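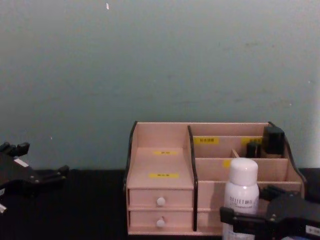
Photo: Plumik

Prumthorpe Career Pathways Partnership
Platform and Programs Working Group
Minutes of the February meeting

Present: Mared Samuel (chair), Bimla Thakur (program data), representatives of the three partner high schools, the community college advising office, Okasik (platform vendor), and the Grigaitė Foundation (funder, observer status).
Apologies: workforce board liaison.
Minutes: advising office.
The meeting opened at 3:05 p.m. A quorum was present.

1. Minutes of the previous meeting

Approved with one correction. Under item 4, "registered students" should read "students with an active account." The two terms are defined separately in the data dictionary and will be used as defined from here on.

2. Matters arising

2.1 Single sign-on. Okasik reported that two of the three high schools are now using district credentials. The third is still on local passwords because its directory export does not include a grade level field. The school will ask its directory administrator to add the field. Okasik will supply the attribute name and a test record.

2.2 Parent consent form. The revised form has been returned by district counsel with two changes: the retention period is stated in months, and the paragraph on recorded calls has been moved to the first page. The form was accepted without further edits.

2.3 Archive of old webinars. Carried forward. See item 5.

3. Platform usage report

B. Thakur presented the fall term report, circulated in advance.

Active accounts stood at 1,783 at the close of the term. Of these, 1,769 have a valid grade level and home school on file. The remaining accounts were created through the open registration page before it was closed and cannot be matched automatically. They are left out of all school-level tables but kept in the totals, so the school tables do not add up to the headline number. A footnote will be added to say so.

Students who attended at least one live session: 978. Attendance is counted when a student has been connected for ten minutes or longer. The college asked whether a student who drops and reconnects is counted twice. Okasik confirmed that connection times are added together under one student identifier and that a student is counted once per session.

Students who completed the interest inventory and then booked a conversation with a practitioner: 258. B. Thakur noted that this figure covers bookings, and that completed conversations are not yet recorded reliably. Practitioners are asked to mark a conversation as held, but many do not return to the platform afterward. Until this is fixed the report will use the word "booked" throughout.

The chair asked that the next report show bookings by occupational cluster. B. Thakur said this could be done for the health, construction, and information technology clusters. The others have too few bookings to publish under the small-cell rule.

Discussion followed on whether the small-cell threshold is too strict. The foundation stated that it has no reporting requirement below the cluster level and would not ask for the threshold to be lowered. No change was made.

4. Practitioner conversations: booking rules

The advising office presented a paper on late cancellations. Under the present rule, a student may cancel up to one hour before the start time, and the slot is released to other students. In practice a slot released that late is almost never filled. The paper proposed:

(a) moving the student cancellation limit to 24 hours;
(b) allowing a swap between two students at the same school up to the start time, subject to the counselor's approval;
(c) limiting each student to two open bookings at a time.

The high schools supported (a) and (c). On (b), one school objected that counselors are not at their desks during lunch, when most swaps would be requested, and that a swap awaiting approval would block the slot for both students. Okasik said that an approval step could be given a time limit, after which the swap lapses and the original booking stands.

M. Samuel asked whether practitioners would be told when a swap takes place. Okasik confirmed that the confirmation message is reissued with the new student's first name and grade. The earlier message is not recalled. The college pointed out that practitioners who prepare from the first message may be working from the wrong interest summary. Okasik will change the subject line of the reissued message so that it starts with the word "Updated."

Agreed: (a) and (c) to take effect at the start of the next booking window. (b) to be tried at one school with a 30-minute approval limit and reviewed at the next meeting.

5. Recorded webinars

The group reviewed the proposal to tag all recorded sessions by occupation code. At present recordings are tagged by the name of the presenting association and by a free-text topic. Free-text topics have drifted – the same subject appears under several spellings – and search results are poor as a result.

B. Thakur outlined two methods. The first is to assign codes by hand from the session abstract. The second is to have the presenting association select codes at upload, from a list limited to its own sector. The second takes less staff time but will not deal with the back catalog.

After discussion the group agreed to use the second method for new uploads and the first for recordings less than three years old. Older recordings will be hidden from student search but kept available to counselors through a direct link. The college asked that recordings describing licensing requirements be checked separately, whatever their age, as license rules change more often than the rest of the content. Agreed.

Captions: Okasik reported that automatic captions are switched on for all new uploads. Caption files for older recordings exist in two formats, one of which the new player does not read. A conversion script is being tested. One school reported captions running several seconds behind the speaker on its library computers. Okasik asked for the browser version and a sample link.

6. Mentorship pilot (Plumik)

The Plumik pilot matches juniors with mentors for one term, with four scheduled contacts. M. Samuel reported that mentor screening is complete for the spring group and that orientation will be held online.

Matching is done on three fields: occupational cluster, preferred contact method, and available hours. The advising office asked for home language to be added as a fourth field. B. Thakur advised that the field exists in the student record but has not been collected from mentors. It could be added to the mentor form without a new release, but would not be used in matching until the next cycle. Agreed on that basis.

The question of weekend contact was raised. Several mentors have offered Sunday hours only. District policy does not prohibit online contact on weekends but requires that a staff member be reachable by phone while a call is in progress. No school was able to commit staff for Sunday. The hours will not be offered, and the mentors concerned will be asked for a weekday alternative.

The foundation asked how the pilot will be evaluated. M. Samuel referred to the evaluation plan, section 2, which lists the pre- and post-term survey, contact completion, and course selection in the following year. The survey has been shortened to fit one class period. The foundation asked to see the shortened version before it is issued.

7. Internship listings

Okasik demonstrated the revised listing form. Employers must now enter the minimum age, the pay rate or the words "unpaid, for credit," the work address, and the nearest transit stop. A listing cannot be published with any of these fields blank.

Two points were raised. First, the form accepts a minimum age below that allowed for some equipment and hazardous tasks. The platform does not check this, and it was agreed that it should not try to do so. The school work-based learning coordinator remains responsible for the check, and the form will carry a line saying this. Second, the transit stop field is free text. The college suggested a lookup. Okasik estimated the work at two days, outside the current statement of work – the chair asked for a written quote.

Expired listings remain visible to students for seven days with the apply button disabled. One school asked for them to be removed at once. Okasik said that students who have applied need to reach the listing during that time to see the contact name. Left as is.

8. Budget

The chair reported that spending is within the approved lines. The transfer from travel to captioning, approved at the previous meeting, has been posted. No questions.

9. Any other business

9.1 The advising office asked that webinar start times be shown with the time zone on student reminders. Okasik will make the change.

9.2 One school will be closed for building work during the first week of the booking window. Its students may book from home. The counselor will be on email only.

10. Actions

Okasik – supply attribute name and test record for single sign-on (2.1).
Partner high school – request grade level field in directory export (2.1).
B. Thakur – add footnote on unmatched accounts; add bookings by cluster to next report (3).
Okasik – amend subject line of reissued confirmations; set up swap trial with 30-minute limit (4).
Advising office – notify students and practitioners of the new cancellation limit (4).
B. Thakur – draft sector code lists for upload form (5).
Advising office – identify recordings that describe licensing requirements (5).
M. Samuel – contact mentors with Sunday hours; send shortened survey to the foundation (6).
Okasik – written quote for transit stop lookup; add responsibility line to listing form (7).
Okasik – time zone on reminders (9.1).

11. Next meeting

To be held online at 3:00 p.m. Papers to the advising office five working days beforehand.

The meeting closed at 4:40 p.m.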